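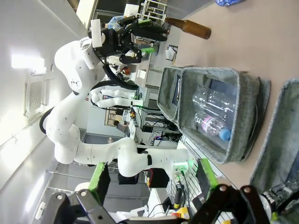
A brown glass bottle in the green finger pads of one of the Reltent arms, with the felt bins behind it.

Teaching by hand: what we learned from sorting rubbish

In May we started a new task with the two-finger arms, and many readers of this newsletter have asked how it goes. The task is simple for a person. There is a table with bins on it, and each bottle, bag or wrapper has to go in the right one. For the robot we do not write a program for each movement. A person shows it the work again and again, and the computer learns from the recordings.

We call one complete showing a demonstration. Our goal for the first part of the project was 2,000 demonstrations, and we are now a little past this number. The first 300 were made by holding the arm directly and guiding it with the hands. It is a good way to begin, you feel immediately where the arm does not like to bend. But after one hour your shoulders are tired, and your own hands and sleeves come into the recordings from the wrist camera. So after that we changed to remote control. The operator sits at the Kundton handset, moves it in the air, and the arm makes the same movement at the table.

It took most people 11 tries before the first demonstration was good enough to keep. The difficulty is the depth. With your own hand you know how far the bottle is, but with the handset you must learn it from the picture, and in the beginning everybody closes the fingers too early.
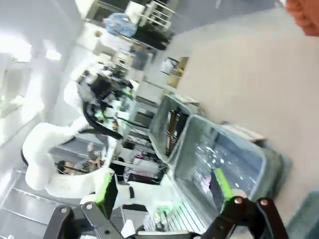
Vol. 6, No. 4

Bags are the most difficult objects we have. A bottle has a shape and it keeps it. A clear plastic bag, lying crumpled in a plastic bin like this one, looks different each time, and the light makes reflections on it which the model can take for an edge. We asked our operators to take bags always from the highest fold, and to come down slowly. The slow part is important. When an operator is fast and clever, the recording looks very nice, but the robot cannot repeat it.

We also change the bins during a session. Some days we use the gray felt ones, other days the translucent ones from Brouwer, and we put them in other positions on the table. In our first weeks we did not do this, and the model learned the place of the bin instead of the bin. When somebody moved it by the width of a hand, the arm continued to the old place and opened its fingers over the table.
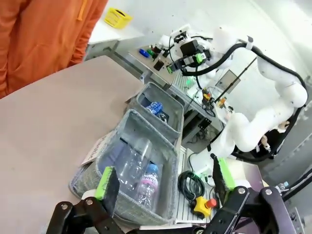
Text: the Nustar demonstration group

The handwritten card with the word PLASTIC is for the people. Before we had cards, two operators could sort the same wrapper in two different ways, both with good reasons, and the model received both answers. Now the rule is decided before the session and it stays the same until the evening.

A few requests to those who want to help in the next round. Please start every demonstration with the gripper open and high over the table. If you drop an object, do not stop the recording, pick it up again and continue, we need also the mistakes and how you repair them. Keep one hand near the red button. A normal session is 100 demonstrations with a break in the middle, and you do not need experience with robots.

The list for the new session times is on the door of the lab. Beginners will get the bottles first and the bags later.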